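Jiltow Wanderers

Jiltow Wanderers F.C. is a semi-professional football club based in Jiltow. Nicknamed the Wickets, after the cricket field they first played on. Home ground is Cotier Lane, shared with the reserves and, in summer, a walking football league. Colours are green shirts, white shorts, green socks. Away kit changes most years.

History

Formed by workers at the Colik rope works, who had been playing friendlies against Wike Town for a couple of winters before anyone wrote the results down. Joined the district league the next season and finished bottom. Stayed in it anyway, as no side wanted to come up.

Early years poorly recorded. The club's minute books were lost in a flood at the old pavilion, so most dates before the move to Cotier Lane come from match programmes and the local paper. Two promotions are usually given for this period, though the second is disputed (see Wike Town, rivalry).

The record attendance is 1392, for a cup replay against Wike Town. Wanderers lost on penalties. The gate money paid for the covered terrace behind the east goal, still called the Replay End.

Fan coverage

Supporters' coverage of the club is mostly online. A forum, a podcast and several social media accounts, the most followed being Replay End Live, which posts goal clips and line-ups from the terrace.
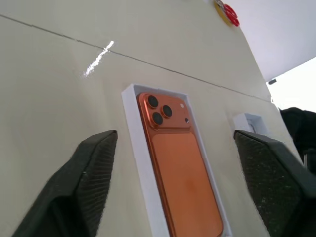
Orange smartphone, face down, with three camera lenses on the back.

Replay End Live drew wider notice after an own goal in the Colik derby, when the visiting keeper threw the ball into his own net while trying to find his left back. The clip was shared well outside the county. Wanderers won 2-1. The keeper later signed for them and made 6 appearances.

Ground

Cotier Lane has a main stand on the west side with seating for more than 90, the Replay End, and open standing on the other two sides. The pitch slopes towards the north-east corner. Visiting managers have complained about it for years, and the league has inspected it twice without asking for changes.

Floodlights were put up in three stages. Before that, midweek cup ties kicked off in the afternoon and crowds were small. The tea hut is run seperately from the club and has it's own opening times.

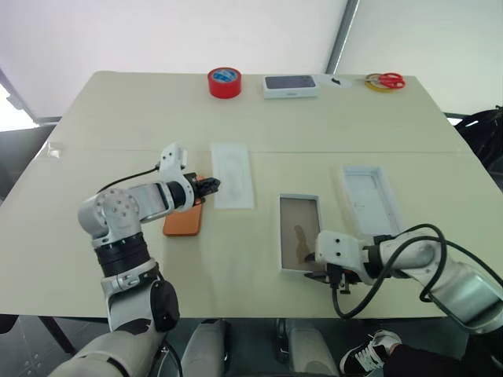 Table with two robot arms and an orange phone case.

Women's team

Started as an under-16 side, became a full senior team four years later. Nikola Stoyanova, a former Wike Town midfielder, took over as manager in July and led them to the county final in her first season, lost in extra time. She moved up to run both senior sides on 9 December 2019 after the men's manager resigned following a run of 6 defeats. The double role was meant to last until the end of the month. It was kept on.

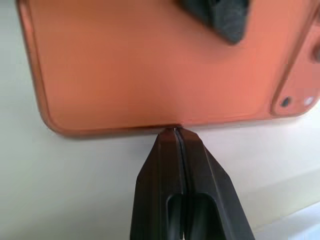
Under Stoyanova the men's side went to a back three and stopped conceding so many from corners. Finished mid-table. The women's side kept the same shape and lost only one home match in the second half of the season.

Rivalries

Main rivals are Wike Town, the nearest club by road. Colik Athletic matches are also called derbies, mainly by Colik. The Wike fixture is played for the Ferry Cup, a small trophy with one handle missing, held by whoever won the last league meeting. A draw leaves it where it is.

Dispute over the second promotion goes back to an abandoned match between the two. Wike say it should have been replayed. League tables printed at the time give Wanderers the points.

See also

Wike Town F.C.
Colik Athletic F.C.
Ferry Cup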